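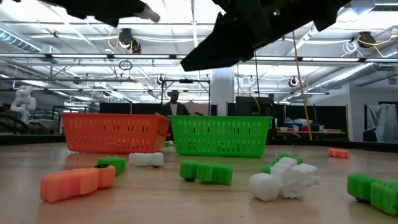

*Fig. 1. Blocks and baskets, seen with the gripper above the table.*

## Unit 6: Sorting by color

Handout for the Flusteo lab course, 2025-11-10

This unit uses the foam blocks from the Fendo kit. The task is to put orange blocks in the orange basket and green blocks in the green basket. White blocks have no basket and stay on the table. A white block in either basket costs a point.

Read the Unit 5 notes on grasp height first. We will not repeat them.

### Setting the table

- Baskets go side by side near the back edge, orange on the left.
- Spread the blocks across the front. Do not line them up.
- Leave at least one place where blocks of different colors touch.
- Write the layout in the log before the first pick. The log sheets are in the Raton folder, form 2230.

The blocks are ridged, so the fingers may close on a ridge or in the gap between two. Both count as a grasp. Longer blocks are picked near the middle — a pick at the end lets the block swing, and it can catch on the basket rim.

### Working with two arms

Agree on which arm takes which basket before you start. Only one arm may be above a basket at a time. The other waits on its own side, raised clear of the rims.

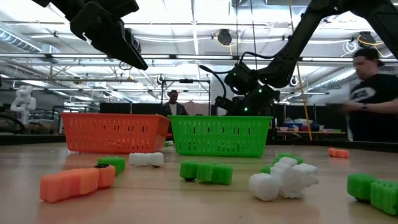 *Fig. 2. Two arms over the table, one just above and behind the green basket.*

Watch the cables at the wrist when an arm reaches toward the baskets. If one touches a rim, stop and raise the arm before moving sideways.

### What to hand in

Each group does three runs and logs every pick, including missed ones. For a missed pick, note the block color, the arm, and whether the fingers closed above, beside or on the block. Last November's best total was 79 points, using the same scoring.

Groups on the Stöckli bench use the same form but write "S" in the top corner. Logs are due before Unit 7.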